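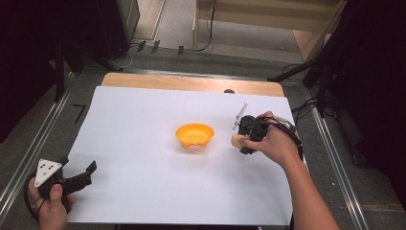 November · by Fernanda Falcão
23 comments · 80 shares

Good habits at the table matter more than a fancy table, and I will say so to anyone who sits down to work with hand-held grippers at home or in the garage. My own rules grew slowly, mostly out of small annoyances, and the first one is to put down paper. A big white sheet over a light wooden top gives you one calm, plain background, and a little orange-yellow bowl with a flared rim shows up on it beautifully! I buy mine on the roll from Hastero (the heavy kind, please, the thin stuff wrinkles if you so much as breathe near it) and I change the sheet when it gets scuffed. Smooth it from the middle outward and tape the corners underneath.

Next, cables. Let each one leave the gripper with a loose loop over the wrist and then go off to the side, never across the spot where you'll be setting things down. Clip the long runs along the floor, and walk the route once yourself before you start, in the shoes you'll be wearing. I learned that in socks and I don't recommend it.

Rule three is the one people skip, and I do understand, it's dull. Before every session, open both grippers all the way and look at the inside faces of the fingers. 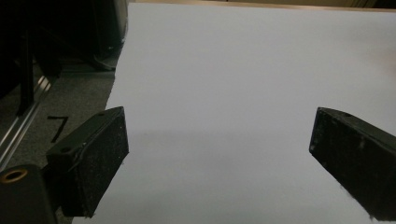

Dust loves a textured pad. Wipe each one with a barely damp cloth, let it dry fully, and snug up any screws you can reach with a short driver, stopping as soon as you feel them bite. Please don't lean on them. My friends at the Himbridge workshop keep a notebook for this, and the last time I stopped in they were on session 3,753, every line filled in by hand, bless them. I start a fresh notebook at 1,000 lines, otherwise the spine gives out.

Then choose a resting place for each hand, near the edge of the paper, and go back to it between tries. It feels fussy for the first half hour and after that your arms do it on their own. Keep sleeves pushed up, take off dangly bracelets, and mark anything on the floor that has to stay put with good black tape, in strokes big enough to read while standing.

Small parts live in a lidded tin when they're not in use. Mine used to hold tea, and the screws still smell faintly of bergamot.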